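Sealing the cracks in our driveway was my Sunday job, and I learned a few things the slow way. First, get the weeds out, roots and all (an old butter knife beats any fancy tool I own!). Then sweep, hose it down and let it dry overnight. I skipped the drying once and the filler peeled right up by July.

For the wide joints, push in foam backer rod before you pour any sealant, or you'll go through tubes like crazy. I paid $44 for a case and used half.
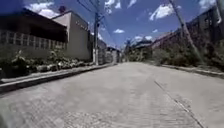
Start early in the day if you can. I'm out there by 8 with my coffee, before the concrete heats up and the stuff starts skinning over on me. Cut the nozzle small, smaller than you think, and pull it toward you in one go. Drips come up fine with a plastic scraper the next morning.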